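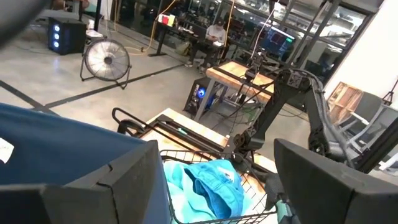

Notebook, March, started at 7.40 with a cup of tea and the heater going

Picked up the dye work again after leaving it far too long. Edem Quaye has been asking when the second vat would be ready, and I kept telling him soon, so this morning I finally sat down with the old recipe cards and made myself choose one. I went with the Orlandini card from 1994, mostly for the handwriting, which I have always been fond of, and partly because it's the only one that tells you what to do when the vat goes grey and sulky on you.

Weighed out 20 grams of indigo from the Prorkum tin (the new one, the old one is down to dust and I've put it on the high shelf for samples). Ground it with a splash of warm water until it stopped squeaking against the mortar. That took longer than I remembered, and my wrist let me know. Then the lime, then the fructose, stirring slowly the whole way round the pot so as not to beat air into it. Delali Darko stirs clockwise and swears by it. I've tried it both ways and can't tell the difference, but I do it her way now out of habit.

By mid-morning there was a coppery skin on top and the liquid underneath was a nice clear amber – well, amber with a bit of pond in it. I gave it another hour and did the labels for the wool order while I waited. The order is number 3826, if anyone goes looking for it in the blue folder. 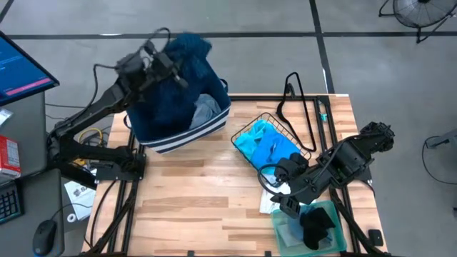 First dips were on the Fostis cotton, which had been scoured yesterday and soaked overnight. Dip one came up a thin greeny colour and turned to a washed-out sky once it had hung for a bit. Dip two was better. After dip 3 I had a proper mid blue, quite even, apart from one corner where I'd been careless with the folding and trapped an air bubble. I'm keeping that piece for the swatch book anyway, with a note beside it, so that whoever dyes next can see what a bubble does to the colour.

The wool I'm less sure of. Lime is hard on it and the skein felt a touch harsh when I squeezed it out, so I've put it in a weak vinegar rinse and will look at it again after supper. Edem thinks we should keep a separate vat for wool altogether, with a gentler base, and he's probably right, though I do wonder where on earth we'd put it. The Drotar pot might do if we can find its lid.

Things to carry on with: feed the vat a spoonful of fructose before it gets used again, and let it settle properly this time. Rub test on the cotton when it's fully dry, white cloth, same pressure as last month. Ask Delali whether her neighbour still wants the madder roots, as they're taking up half the cold cupboard.

Rinse water was still running faintly blue at 4.15. Left the pieces in to soak and put the lid on the vat.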